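Punctuality and Bunching on the Mokwood–Flarkdale Bus Corridor

Project report, Transportation Measurement and Analysis
Herman Chong, Willy Van Dijk, Nuwan Munshi, Hipólito Troncoso, Florencia Benítez

Abstract

Two bus routes share the road between Mokwood and Flarkdale. Riders on the corridor often report that buses are late and that they arrive in pairs. We recorded 356 bus departures by hand over the month of July and compared them with the published timetable. Lateness increased with distance from the terminal on both routes, but most of the increase was concentrated on one short section near the Urrutia Street junction. Bunching was found mainly in the afternoon and was linked more closely to uneven spacing at the terminal than to traffic. We recommend a change in how the first departures are spaced and the addition of a holding point before the junction.

Background

The corridor is served by the Green route, which runs the full distance from Mokwood terminal to Flarkdale hospital, and the Hill route, which leaves the corridor after the junction and climbs to the reservoir district. Between the terminal and the junction they use the same stops. A rider traveling inside the shared section can take either bus, so for that rider the useful measure is the gap between any two buses. A rider going to the hospital or to the reservoir has to wait for a specific route, and the timetable matters more.

The distinction affects how performance should be measured. Schedule adherence is the difference between the actual and the published departure time at a stop. Headway is the time between one bus and the next at the same stop. A route can have poor schedule adherence and good headways if every bus is late by the same amount. The reverse is also possible on a shared section: each route keeps to its own timetable, but the two timetables place their buses close together, leaving a long gap afterward. We suspected from the timetable alone that this second case applied here, and part of the project was to check it.

Definitions

Departure: the moment the doors have closed and the wheels begin to move. Where a bus closed its doors and then opened them again for a late rider, the second closing was used.

Late: a departure more than two minutes after the published time.

Early: any departure before the published time. No tolerance was allowed, as a rider who arrives on time for an early bus has missed it.

Bunched: two buses, of either route, leaving the same stop within two minutes of each other.

Gap ratio: the observed headway divided by the scheduled headway. A value of one means the spacing is as planned. Values near zero indicate bunching and high values indicate a long wait.

Data Collection

The shared section and its two branches have 21 stops in the inbound direction. It was not practical to cover all of them at once, so observers were placed at a smaller set of timing stops and the remaining stops were covered by riding the bus. Each observer carried a printed sheet and a watch set against the same reference clock before leaving. The sheet had columns for route, vehicle number, arrival, departure, and a short remark. Remarks proved more useful than expected, and several of the patterns discussed below were first noticed there.
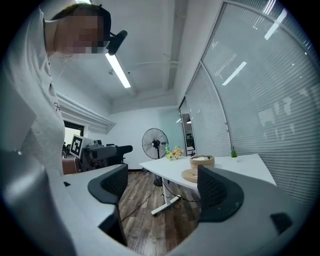
Times were written down to the second. We considered rounding to the nearest minute at the point of recording, since the published timetable is in whole minutes, but rounding before subtraction would have moved a number of departures across the lateness threshold. All rounding was left to the analysis stage.

Vehicle numbers were needed to follow one bus from stop to stop. Where a number could not be read, the row was kept for headway analysis and left out of the running time analysis. Most of the unread numbers came from the evening sheets at the junction stop, where the bus pulls in behind a shelter wall and the observer sees only the side panel.

The observation periods covered the morning peak, the middle of the day, and the afternoon peak. Early morning and late evening service was not observed. The weather was dry for nearly all of the sessions. A report on winter operation would need separate data, and nothing here should be carried over to it without checking.

Data Entry and Cleaning

Sheets were typed into Uko, the table program used in the course, by one member of the team and read back by another from the original paper. Disagreements were settled by looking at the sheet together. Where the handwriting could not be settled, the value was marked missing.

Three kinds of error were common:

Transposed digits in the seconds column. These have little effect on the results and were found only through the read-back.

Wrong hour. A departure just after the hour was sometimes entered with the previous hour. These were easy to find by sorting, as they produced negative headways.

Wrong route. The two routes use the same type of vehicle, and the route sign changes at the terminal. On several occasions the sign had not yet been changed when the bus was recorded at the first stop. We corrected these from the later stops where the vehicle number matched.

No departures were removed for being unusually late. One Green route bus was delayed by a parked truck and appears in the plots as a clear outlier. It was kept on the grounds that a rider would have experienced it as part of the service. Medians are used in preference to means throughout so that a single event of this kind does not control the result.

Results: Schedule Adherence

On the Green route, buses left the terminal close to schedule in the morning and progressively later through the afternoon. Median lateness grew slowly over the first part of the shared section, then rose sharply between the library stop and the junction. After the junction it stayed nearly flat as far as the hospital. The published running time on the last part of the route appears generous, and a few buses recovered some of their delay there.

The Hill route showed the same rise before the junction but did not recover afterward. The climb to the reservoir district has little slack in the timetable, and a bus that was late at the junction was late by a similar amount at the end. The layover at the reservoir is short, so the delay was then carried into the return trip. We did not record outbound trips systematically and can only note this from the remarks column.

Early departures were rare on the Green route. On the Hill route they occurred mainly at the first stop after the terminal in the middle of the day – a time when few people board and the scheduled running time is longer than needed. The drivers did not wait at that stop, and there is no marked timing point that would require them to.

Results: Headways and Bunching

In the morning the gap ratio stayed near one for most of the shared section. In the afternoon the spread was much wider. Bunched pairs usually consisted of a Green bus followed by a Hill bus, seldom the other way around.

The terminal data explain a large part of this. The afternoon timetable schedules a Hill departure shortly after each Green departure, followed by a longer gap before the next Green bus. When the Green bus is slightly late leaving, the two go out almost together. The leading bus then picks up most of the waiting riders and spends longer at each stop, while the following bus finds few riders and catches up. This is the standard mechanism described in our course notes, and the dwell times we recorded are consistent with it.

We tested the alternative explanation, that pairs form because of congestion at the junction, by comparing gap ratios before and after it. The junction delayed both buses of a pair by similar amounts. It made them later without bringing them much closer together.

Limitations

The sample is not evenly spread over the stops, and the timing stops contribute far more rows than the others. Results for stops covered only by riding should be read as indicative. Boarding counts were not taken, so the link between dwell time and demand is inferred. An observer riding a bus cannot see the bus behind, and some pairs between timing stops may have gone unrecorded. School traffic was absent during the study period and would probably worsen the section before the junction.

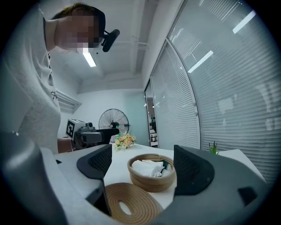 Recommendations

Space the afternoon departures evenly at the terminal, treating the two routes as one service as far as the junction. This requires no additional vehicles. The Hill departures would move later, and the reservoir layover should be checked before the change is made, as it is already short.

Mark the library stop as a timing point. A bus ahead of schedule, or too close to the bus in front, would wait there. The curb is long enough for a second bus to pass, and the stop lies before the section where most of the delay occurs.

Move some of the scheduled running time on the Green route from the hospital end to the section before the junction. The total trip time would stay the same, and the published times at the middle stops would be closer to what riders see now.

Division of Work

Herman Chong and Florencia Benítez designed the recording sheet and set the observation periods. Willy Van Dijk covered the terminal and the library stop. Nuwan Munshi carried out the on-board recording and the read-back. Hipólito Troncoso wrote the headway analysis and prepared the plots. All members took turns at the junction stop and contributed to the text.

Appendix: Recording Sheet Columns

Session and stop
Route shown on the sign
Vehicle number
Arrival time
Departure time
Doors reopened (yes or no)
Remark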